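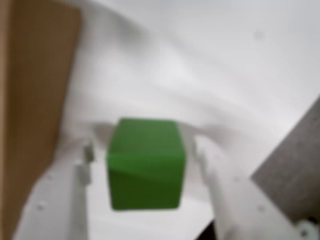
What rules do you set for sharing a gripper between people?
Posted by Bit-na Sun

Our club in Diltbridge finally has a two-finger gripper running pick and place with little cubes, and I love it! Now more people want a turn, and I'd like a one-page set of rules before Thursday. Speed limits, who resets what, when to stop a run. We've logged 2,368 grasps so far and the notes are a mess. What do you write down?

Aidoo
Great stage to be at! Ours fits on one sheet taped by the power switch. Hands stay out of the work area while the arm is live, even for a "quick" nudge of the cube. One person runs it and the same person holds the stop button. We cap speed at 80 mm per second for anyone new, and it goes up once they've done a full session (mine took two, I was slow). Check the finger screws before you start, every time, and write down that you did it. Also, log failed grasps the same way as good ones, with a word on what went wrong. You'll be so glad in February when you're comparing runs.

mirkura_fan
stop button, yes. test it too

Urum
Agree with Aidoo, except I'd do the speed cap in software so it can't be skipped. And look up the collaborative robot safety standards, they're dry but the parts on pinching are worth an evening. Have fun with it!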